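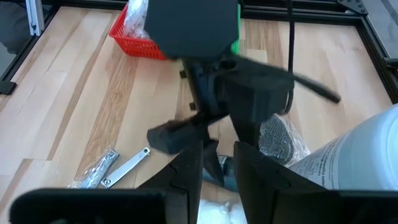 The nail clipper may be the most neglected good tool in the house. It lives in a drawer with dead batteries, it gets lost twice a year, and when it disappears we buy another at the drugstore without looking at it. I did exactly that for most of my adult life! Then I started paying attention. Set two side by side on a maple-toned tabletop, one still sealed in its crinkled clear wrapper and one bare and polished, and the bare one suddenly looks like a piece of jewelry — that long lever, the little round hole near the tip, the shine all the way along.

Home Features Objects Kitchen Workshop Archive

Small Steel
By the Objects Desk
March 23, 2018
Reading time: 2 minutes

My own conversion came in November, in Metham, where a shop called Kanagaratnam keeps a wall of small drawers behind the counter. There are 85 of them, each with a brass pull, and clippers fill the whole bottom row. I went in for a tape measure and stayed until closing. You are allowed to try the levers, which is the best part. A cheap one wobbles under your thumb and gives a tinny snap. A good one moves smoothly all the way down and closes with a click you feel more than hear.

The one I took home is the Terusow 908, a plain thing with a slightly curved jaw. Hold it up to a window with the jaws closed and no light comes through the middle. I have since done this with every clipper belonging to my relatives (they have stopped asking why), and very few pass.
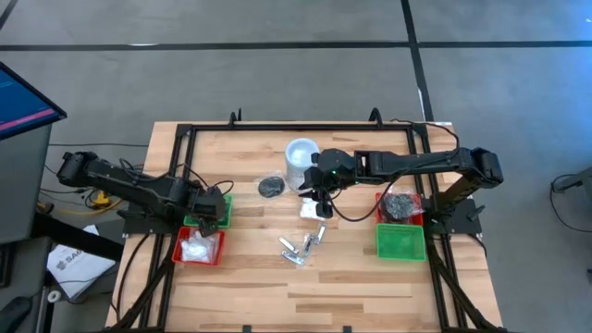
What I love about small metal things is how much they reward being laid out. Tip the drawer onto a wooden table, give everything a little room, and you start to see what you own. Anything loose goes into a basket with a mesh side, so you can find it again without digging. Anything new stays in its bag until the old one has earned its retirement. I use two baskets, one for daily things and one for spares, and it has cured me of buying duplicates — well, nearly cured me.

Care is simple. Wipe the jaws after use, dry them well, and put a tiny drop of oil on the pin where the lever turns. If the lever slips sideways, turn it back to its resting position and check that the pin is seated before you squeeze. Don't cut wire with it. I know you have. So have I, and the notch is still there to scold me.

Kanagaratnam's second shop, over in Coden, is smaller and keeps odd hours, but it has the better selection of the wide ones made for toenails. Bring your old clipper along and compare the two at the counter. I came away from my last visit with a wide one and a tiny folding pair for my coat pocket, and I've been offering it to strangers on trains ever since.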